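Gurkenjahr, mal wieder

Kurz, weil ich gleich noch gießen muss. Juni, und ich bin jetzt schon hinterher. Die Tomaten müssten seit Tagen ausgegeizt werden, der Salat schießt, und im Schuppen stehen immer noch fünf Töpfe mit Kürbis, die keiner haben will. Wer in Ferthorpe wohnt und Kürbis möchte: melden. Bitte.

Eigentlich wollte ich dieses Jahr gar keine Gurken. Letztes Jahr Mehltau, vorletztes Jahr Schnecken. Dann hat mir Genowefa Pietrzak im Frühjahr eine Tüte Samen über den Zaun gereicht, Sorte Trunurska, selbst abgenommen, ohne Beschriftung außer dem Namen. Was soll man da sagen. Also doch Gurken.

Ausgesät auf der Fensterbank, zehn Korn, je eins pro Topf. Hat gedauert. Zwei sind gar nicht gekommen, eine hat der Kater umgelegt. Rest ist jetzt draußen am Gitter, und die sehen gut aus, muss ich sagen. Dunkles Laub, kräftige Ranken, erste Blüten unten am Stiel. 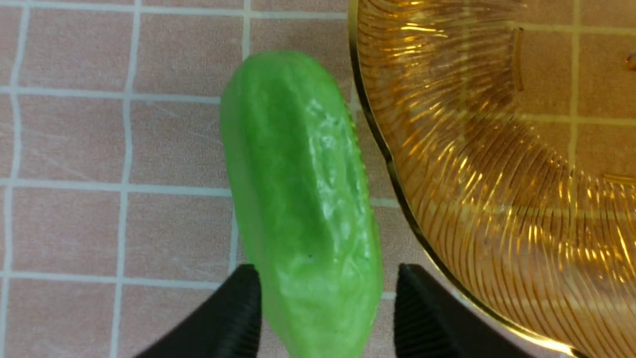 Beim Gießen bin ich stur. Morgens gegen sechs, unten an die Wurzel, mit Wasser aus der Tonne. Die Tonne fasst 255 Liter, klingt viel, ist bei der Hitze aber nach ner knappen Woche leer. Danach Leitung und schlechtes Gewissen. Lech Stępień schwört auf Mulch aus Rasenschnitt, bis zu 5 cm dick. Hab ich probiert, drunter saßen dann die Schnecken im Kühlen und haben sich gefreut. Jetzt Stroh. Besser.

Gedüngt wird mit Brennesseljauche. Stinkt bestialisch, der Nachbar hat schon was gesagt. Ich hab den Eimer hinter den Kompost gestellt und einen Deckel draufgelegt, mal sehn ob das reicht. Den Flüssigdünger von Pawlak hab ich auch noch da, ist mir für die Gurken aber zu scharf, den kriegen die Geranien.

Und dann die Frage mit den Bittermelonen. Tharun Joseph hat mir davon vorgeschwärmt, seine Mutter brät sie in dünnen Scheiben mit Zwiebel und Kurkuma. Vorher salzen, ziehen lassen, ausdrücken, sonst ist es wirklich seeehr bitter. Ich hab bei ihm probiert. Erster Bissen schlimm, dritter Bissen schon ganz gut, danach wollte ich nachnehmen.
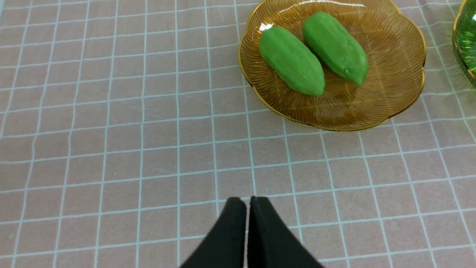
Im Freiland wird das hier wohl nichts, zu windig, die Nächte zu kalt. Gewächshaus hab ich keins. Roman hätte noch eine Ecke in seinem frei, gleich neben den Paprika, aber dafür will er Kürbis nehmen müssen (siehe oben) nein, umgekehrt, dafür will er eben KEINEN Kürbis nehmen müssen. Verhandlungen laufen.

Frage an die Mitleser: Bittermelone jetzt noch aussäen, lohnt das? Oder gleich Jungpflanzen kaufen? Und wenn ja, wo? Im Baumarkt haben sie mich nur angeguckt.

So, Gießkanne. Die Bohnen kommen im nächsten Beitrag dran.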